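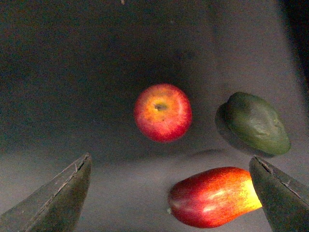

How do you get the dust off fake fruit without taking the colour with it?

Lukewarm water, one drop of washing-up liquid and a soft make-up brush. Don't soak it. Pat it with an old tea towel and leave it on a rack overnight.

I've been doing this for the drama group's prop boxes since May. There are two boxes of food and the fruit is by far the worst for dust. Meat and bread can mostly be wiped with a dry cloth.

Test the bottom first. Dab it with a damp cotton bud and look at the bud. If it comes away pink or yellow, stop there and stick to a dry brush. The cheaper painted foam ones will do this.

Apples: brush outwards from the dimple where the stem goes. That's where the grime sits and if you scrub across it you just push it further in. The streaky red ones hide marks quite well. Plain green ones show everything.

Anything avocado-shaped in a dull green wants the least water of the lot. A matte skin goes shiny if you rub it, and then it looks wrong under the lights. Ask me about the pear I did first.

Mango types, where the red runs into yellow: clean the yellow end before the red end. Any loose red on the brush will show up on the yellow. Rinse the brush in between.

Kevin Cronin asked about baby wipes. I wouldn't. They leave a film and the film picks up more dust — you'll be back at it in a month.

Don't use nail varnish remover either, not even on old price sticker glue. A bit of cooking oil on a fingertip, leave it ten minutes, then the soapy brush.

Chips in the paint can be touched up with ordinary acrylic. Mix it a shade darker than you think. I put two thin coats on and leave the first to dry properly.

Storage: egg boxes for the small stuff, tissue between the bigger pieces, lid on. Not on the shelf over the radiator. Maeve Horgan lost a bunch of grapes that way, they all stuck together.

Next job is the vegetables. The leeks are in a bad state.

Related posts
Relining a prop box with old curtains
Making a loaf of bread from upholstery foam
Which glue for fake grapes?
Wim Segers on painting plaster cheese
Stage tea that looks like whiskey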